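500 down, 500 to go

July 29, 2018

We passed 500 this week! Eero Seppälä and I have been taking turns at guiding the arm for the Gevitik project, and we're now halfway to the 1,000 examples we promised ourselves in January.

I love this part more than I thought I would. You take the arm through the job by hand, press save, put everything back a little differently and go again. Eero is quick and neat. I wander a bit, and I've stopped trying to cure it - the model ought to see more than one way of getting there, and two people with different habits is a cheap way to get that.

We save the wrist view along with the joint positions, every run, and in the evenings I click through the lot with a mug of tea. Some of it is just grey from edge to edge, with a soft slanting line if you look hard. 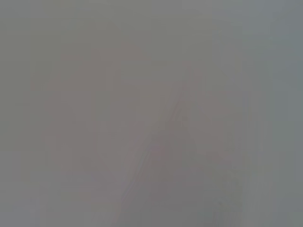 Next up is sorting the runs into two piles, one for training and one we don't touch until the end. Eero wants to split them by day and I want to shuffle them, so we'll probably try both! Then it's back to the arm for the other 500.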